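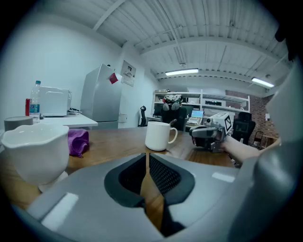

Last changed: Wednesday, February 8, 2023 - by the Zatton Food Pages editors

Vulus

Vulus is a thick winter soup of pearl barley, swede and dried peas, eaten in the town of Zatton and in the villages to the north of it. It is served as a main meal, usually with bread, and is closer to a stew than a broth. The name is used both for the soup and for the mixture of dried barley and peas sold for making it.

Name

The word is thought to come from a local term for a measure of grain. In older household books it is written as "vullas" or "vulos", and the present spelling only became usual once the dry mixture was sold in printed bags. In Protunness the soup is still often called "thick pot". Outside the district the word is hardly known, and shops there sell the same mixture as soup mix.

Ingredients

The basic ingredients are pearl barley, split or whole dried peas, swede, onion and water. Most cooks add carrot, and many add a small amount of celery leaf. A smoked bacon bone is common but not required, and meatless versions are at least as old as those with meat. Potato is used in Zatton but left out in Protunness, where it is said to turn the soup gluey on the second day.

Salt is added late, as the peas are slow to soften in salted water. The usual seasonings are black pepper, bay and a spoonful of cider vinegar stirred in just before serving. Tomato does not appear in any of the older recipes.

Preparation

Whole peas are soaked overnight; split peas can go straight into the pot. The onion is softened in fat, the barley is stirred through it for a minute or two, and the peas, water and bay are added. The swede goes in once the peas have begun to break up, cut into pieces the size of a thumbnail. The pot is then left on a low heat with the lid slightly open until a spoon drawn through the soup leaves a short-lived track.

Barley goes on taking up water after cooking, and vulus left overnight will set almost solid. It is loosened with hot water when reheated. Some households prefer it set, and fry slices of the cold soup in butter for breakfast.

History

The earliest known mention is in a farm account book, which lists barley and peas given out to harvest workers as part of their pay. The soup seems to have become a winter dish later, when swedes were grown more widely in the district and could be kept in clamps until spring.

The dry mixture was first sold ready weighed by Barroso, a grocer's in Zatton. A handwritten stock list kept by the shop records 1,876 bags in a single winter. Each bag held enough for six people and was printed with a short recipe, and this did much to fix the proportions now thought of as traditional. The shop closed its packing room in July after 39 years, and the mixture has since been made up by other sellers, some of whom put red lentils in place of part of the peas.

Variations

White vulus is made without carrot and finished with milk. It was given to children and to people recovering from illness.

Green vulus uses fresh peas and spring onions in place of dried peas and onion. It cooks much faster and is thinner. Older cooks do not always accept it as vulus at all.

Baked vulus is left in a low oven under a crust of breadcrumbs - a way of using up the stiff soup from the day before.

Serving

The soup is served in deep bowls, or in mugs at outdoor events. The annual soup supper in Protunness had 22 pots entered at its largest. Pickled red cabbage and a hard, plain cheese are the most usual side dishes.

Related articles
Pearl barley
Swede clamps and root stores
Dried peas: whole, split and marrowfat
Harvest food in the Zatton district
Pickled red cabbage

Zatton Food Pages | Contact the editors | Copyright notice | Back to top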